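Drummer wanted, Brerngate

Evbridge is a four-piece playing heavy, groove-based metal, and our drummer moves away in September. We have 11 original songs recorded and a short club run to play this fall.
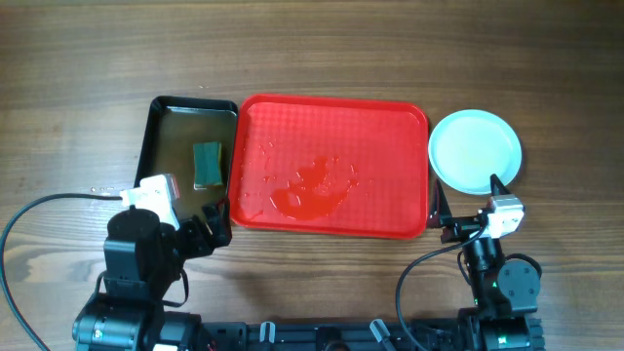 You need your own kit, a steady double kick and two free evenings a week. Practice starts at 7 p.m. Ages 18 and up. Gig money is split evenly after gas.

Send two clips of your playing to Ignacio Mateos, Herrero Rehearsal Rooms, Box 29.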